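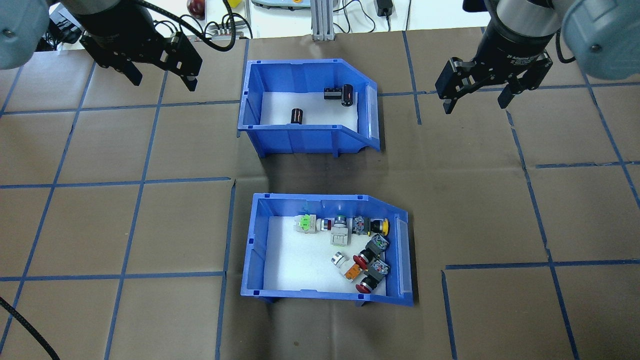
Why did the arms stop so often during sorting if the parts are light and the grippers are strong enough?

Most of the stops came from the force limit on the wrist, which was set for free motion and was too low for contact with the foam floor of a bin. When the fingers went down beside a part, they pressed into the foam before they closed, and the controller read this as a collision.

Figure 4. Two-arm setup used in the sorting trials, with one bin of small black components and one bin of push buttons and switch blocks.

5.2 Protective stops

The log of the Stavow cell has 166 protective stops over 4,000 pick attempts. We read every entry by hand, and Pētersons repeated the reading without seeing our labels. In 22 cases the two readers did not agree, and these cases we left out of the analysis.

The stops were more frequent with the push buttons than with the capacitors. A button that lies on its side gives the fingers little to hold, so the planner chose a lower grasp - often too low. A mushroom-head button also rolled under the finger in several attempts, and the second try then began from a wrong pose.

A more serious fault was in the restart. After a stop of one arm, the Lular controller kept the other arm in motion until its current path was finished. No person was inside the cell at these moments, but we consider this behavior not acceptable. From September both arms share one stop signal, and the restart must be confirmed by the operator at the panel.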